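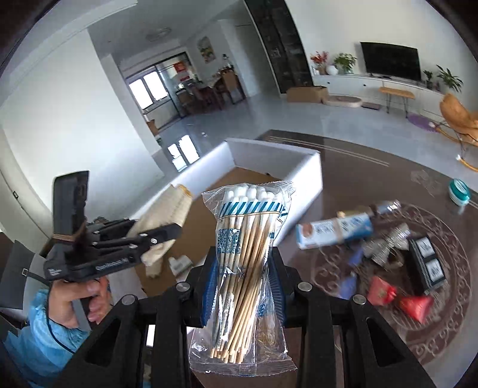
The Skullell hand grippers are on my desk for another month and then I have to decide whether to keep the pair or send them back. I paid 945 for the two-gripper kit, no case. We collect household pick and place demos, mostly small packaged goods. Rigid stuff has been easy. Soft bags are where I have questions. A clear bag of cotton swabs is a decent test, with loose sticks that can shift inside the plastic, and the blue pads can press it from both sides and keep it upright as long as you come in square. Come in at an angle and the bag folds over the pad. Squeeze harder and you get a dent in the bundle and not much more grip. For people who have had these longer than I have: do the stock pads get better once they are broken in, or should I order the Pristel ones now?
posted by bracket_ohm

They don't break in. They wear out. I got two months from a set before the surface went shiny and bottles started slipping. Pristel pads are softer and do better on film and thin plastic. They are worse on cardboard because they grab and then let go late, which shows up in your data as a little tug at release. Pick based on what you handle most.
posted by flatwasher

I'd disagree on the release problem. We ran 600 episodes on Pristel pads in April and saw the late release only when people opened the trigger fast. Tell your operators to open slowly. I would not go back to stock.
posted by mezzanine4

Telling operators to open slowly changes the demos. If the policy learns a slow open everywhere, you've paid for it in cycle time. I'd sooner keep the stock pads and replace them more often.
posted by flatwasher

It is a small change. We measured it and it was within what different operators do anyway. I can post the plot if there's interest.
posted by mezzanine4

Please do post it.
posted by bracket_ohm

Separate point for the original poster. Check the screws on the jaw arms before you decide about returning anything. Both of mine arrived with one screw that wasn't fully down, and that jaw had enough play to make the bag problem worse. Snug is enough. The manual doesn't give a torque.
posted by low_gantry

Went and checked. The right-hand gripper had one that took almost a half turn. Will rerun the bags tonight.
posted by bracket_ohm

How is the weight over a long session? I'm comparing these with the Carroll kit, which costs more but is supposed to be lighter. The open triangles in the jaw arms look like they'd save a little on the Skullell, but I can't tell from the listing where the rest of the weight sits.
posted by tinroof_88

Toward the back. The plate behind the hand makes it want to tip when you hold it sideways. I can do forty minutes before my wrist complains. The cable is thin and flexible at least, and it doesn't pull.
posted by bracket_ohm

I have used both. Carroll is lighter and the trigger is nicer, but the jaws don't open as wide, and a jar lid was the limit for me. Support took 14 days to answer a calibration question. Skullell answered the next morning.
posted by low_gantry

Where are people buying the Pristel pads? The maker's page shows them out of stock.
posted by tinroof_88

Pastow has them, 111 for a set of four with the backing plates. Shipping was slow. Make sure you pick the version with backing plates or you'll be peeling the old ones off and gluing.
posted by mezzanine4

Update after the screw fix. Square approaches feel the same. Angled ones are better, and the bag folds less often, but it still folds. I ordered one set from Pastow and will put them on the left gripper only, so I can run both on the same items. Keeping the kit for now.
posted by bracket_ohm

Swap hands halfway through when you do that, or you'll be comparing your left hand with your right.
posted by flatwasher

Good point, will do.
posted by bracket_ohm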